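Simulated rooms for nav pretraining: does wall and floor randomization do anything?

Forum > Mobile Manipulation > Sim to Real

gridlock_ty
Posting our result because I keep seeing the opposite claimed. We train a "drive to the named furniture" policy entirely in rendered rooms, then test it in the Boltthorpe lab apartment. Two training sets, 800 rooms each. Set A has plain white walls and a gray floor everywhere. Set B randomizes wall color, floor color, tabletop color and the view outside the windows. Furniture layouts are the same in both.

Real-world success over 40 trials per policy was clearly better for B. A kept stopping short of dark cabinets. Same network, same number of steps, same seed.

mossback
One seed?

gridlock_ty
One seed for the real trials, yes. In sim we ran more and the ordering held. The real runs take most of a day to reset and I only had the apartment through May.

mossback
Then I wouldn't say "clearly better." With 40 trials and one seed you can get a decent gap out of nothing. We had a result like that on the Vultero base and it disappeared when we retrained.

plinth_and_post
Agree on seeds, but the failure he describes is a specific one. Stopping short of dark objects is what I'd expect if the depth head learned to read distance from contrast against a white wall. Did you look at depth error by itself?

gridlock_ty
Yes. Depth error on cabinets and sideboards was higher for A, on tables about the same. I can post the plot when I'm back at my desk.

hexkey_dan
Were both sets really 800? Our generator always throws some out.

gridlock_ty
Good catch. B ended up at 788 after we dropped rooms where the robot spawned inside a table. A kept all 800. So B won with slightly less data.

hexkey_dan
Did you drop the matching layouts from A? If not, A has bad spawns in it and B doesn't. That could hurt A a little.

gridlock_ty
No, we didn't. A used an older spawn check and nothing got flagged. I'll rerun the new check on A and retrain.

mossback
So the comparison has two differences in it. I'd fix that before arguing about color.

sallow_fen
We tried the same thing with Hofstetter assets and found the window views mattered more than the walls. With the windows blanked out, our policy treated real windows as open doorways. Wall color alone gave us nothing we could measure.

gridlock_ty
Interesting. I haven't separated those. Ours change together.

plinth_and_post
You should. It's a cheap run compared to the real trials. Four sets: neither, walls only, windows only, both.

sallow_fen
How far do your colors go? We kept ours to paint shades you'd find in a house, and that may be why we saw no effect.

gridlock_ty
Pretty far. Pink walls, teal tables, near-white floors. We use the Vollar renderer with soft lighting and don't touch the textures much otherwise. The sample I'm attaching is from B, and 43 of the rooms have this general look. Will update when the cleaned A is trained.
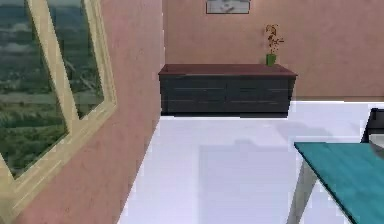 Set B sample, pink walls with landscape outside the window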